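# Household Tips: Setting Up a Rented Tabletop Arm with the Trastby Rehearsal Service

The Trastby service lets a household rehearse small fetching and sorting tasks in simulation before the rental arm is delivered. This page gathers the advice most often requested by subscribers, together with our remarks on the service after a full trial in June. Readers who have already received their arm may go directly to the section on table placement.

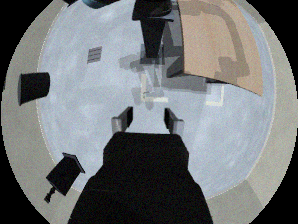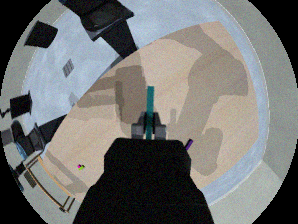
*Trastby rehearsal room, wrist view: first image, open gripper over the floor with the corner markings ahead; second image, teal rod held upright at the table.*

## What the service includes

A subscription covers the rehearsal software, a library of furnished rooms, and a loan arm for the period chosen. The basic plan permits 200 rehearsal runs per month. The larger plan permits 2000, which is more than most homes will use unless several people share an account. Unused runs do not carry over.

The rehearsal room is shown through a wide, round wrist view. Straight table edges look bowed in this view, and new users commonly misjudge how far the tabletop extends. We recommend spending the first session on movement alone, with no objects to pick up.

## Choosing practice objects

Begin with items that have a regular shape. Rods and short cylinders are suitable, as are wooden spoons, markers, and capped spice tubes once the arm is in the home. Glassware, knives, and open containers should be left until the household is confident with the controls.

- Select objects in a color that stands out from the table. Teal and purple read well against a tan surface.
- Practice the upright grip first. A rod held vertically is easier to set down in a jar or rack than one held at a slant.
- For an object lying on its side, turn the wrist so that the fingers close across the narrow width.
- Leave a hand's width between objects. Crowded items are easily knocked over as the fingers open.
- Very small pieces may be difficult to make out from the far side of the table. Move closer before attempting to grip them.

## Placing the table

Corner markings on the floor are a simple means of keeping furniture in the same position from one session to the next. At home, low-tack tape serves the purpose and lifts cleanly from most sealed floors. Test a small strip in an inconspicuous place beforehand – waxed boards in particular may be left dull.

Our trial table stood 63 centimeters high, and the standard settings suited it without adjustment. For a taller table, enter the new height under Room Setup and repeat the reach test. The reach test takes a few minutes and should not be skipped after furniture has been moved, even when the change appears slight.

Keep the table clear of floor vents. Moving air will shift paper, light packaging, and empty bags.

## Shadows and lighting

The arm casts broad shadows across the work surface, and these can hide the outline of a dark object. The rehearsal room reproduces such shadows, a feature we found valuable. In the home, two lamps placed on opposite sides of the table give better results than a single ceiling fixture. Matte surfaces are preferable to polished ones. A plain cloth may be used over a glossy table if it is clipped firmly at the corners.

## Care of the gripper

1. Switch off the arm and wait for the indicator to go dark.
2. Wipe the finger pads with a slightly damp, lint-free cloth.
3. Remove crumbs from the gap with a dry, soft brush.
4. Do not apply cooking oil, furniture polish, or silicone spray to any part.
5. Allow the pads to dry completely before the next session.

Replacement pads are sold by Clonska in pairs. The Bramesetti pads offered by some retailers are thicker and, in our trial, required the grip width to be set again.

## Assessment

Fung-ping Tam conducted the household trial on behalf of this page and logged 86 rehearsal runs. The transfer from rehearsal to the delivered arm was satisfactory for rods, spoons, and bottle caps. It was less satisfactory for soft items – folded dishcloths were frequently dropped, and the rehearsal library has only one cloth to practice with.

The instructions are clear, although the printed guide refers to menu names that no longer appear in the software. The Chou add-on, which supplies additional kitchen layouts, may be of use to those with galley kitchens. Others can reasonably omit it.

Subscribers should note that the loan arm must be returned in its original crate. Retain the foam inserts and both straps, and store the crate flat in a dry room. Collection may be booked through the account page until 4:00 p.m. on the last working day of the rental period.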